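Sat 18 December

Up late, coffee, then straight into it. Said I'd have the drinks list for the Dovness party done by noon and it is now past four. Typing this with sticky fingers so forgive whatever happens to the spelling.

Groceries first. Parking lot at Dindton was a zoo. Got limes, got the good ice (two bags, one split in the trunk, of course), forgot mint. Went back for mint. No mint. Bought basil, which I will regret or not. Also a cheap strainer because the old one finally lost its handle down the back of the stove and I'm not fishing for it again tonight.

Receipt came to more than I wanted. Syrups are what kills you. One bottle of the green stuff costs the same as lunch and you use a splash of it at a time, so it'll sit on the shelf until I'm old. Fine. It's a pretty color.

So the plan. 30 people, maybe a few less if the roads ice up. Two drinks with booze, one without, plus whatever people drag along themselves. I want the no-booze one to be the good one for once. Last January it was warm orange juice in a paper cup and I still feel bad.

Tried 8 versions this afternoon. Notes before I forget:

first one, way too sweet, tasted like a melted popsicle
second, same but with lime, better
third, too much lime, teeth hurt
fourth, basil. No. Well, maybe.
fifth, basil again, only one leaf, slapped not mashed. OK!
sixth, forgot what I put in. Annoying, it was nice.
seventh, soda water first and then the syrup. Went flat the second I stirred.
eighth, syrup first, stir, ice, soda on top, leave it alone. Keeper.

Write things down as you pour, dummy. The sixth is gone for good.

The long twisty spoon is worth every penny by the way. I'd been using a butter knife for years like an animal. You let it turn against the side of the glass and the ice just goes around with it, no clatter. Took me a while to get the wrist right. Still flick some on the table if I hurry, and I always hurry.

Glasses are a problem. The ribbed tumblers look best but I don't have enough to go round, and the box I ordered from Relness says 13 days. Thirteen! Party will be over. Could borrow from Negash, they lend them out by the crate, but somebody has to drive over and it won't be me on a Friday. Plain ones for the rest then. Or people can drink faster.

Table's OK for it. Light top so you see every drip, wiped it twice allready. The seam towards the back catches crumbs and sugar and I went along it with a toothpick, very glamorous. Bottles off to one side, spoon and glass in the middle, front edge clear for elbows. That's how I want it on the night too. If the bottles creep forward I start knocking them. 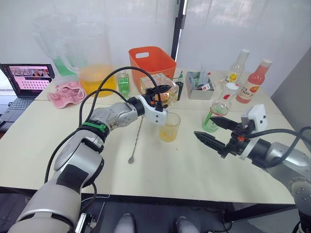

Glass and the twisty spoon in both.
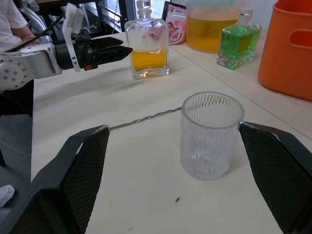 Still to do

Call Negash re glasses, before they close
Labels for the syrups, my handwriting, big letters
Mint!! try the other store
Ask if anyone has a second ice bucket
More soda water than I think. Then more than that
Find the tray with the rim
Write out number eight properly and tape it to the cupboard door

Feet hurt. Dinner is going to be toast and the leftover limes, well not the limes. Still have to wash that strainer and

no, tomorrow. Bed.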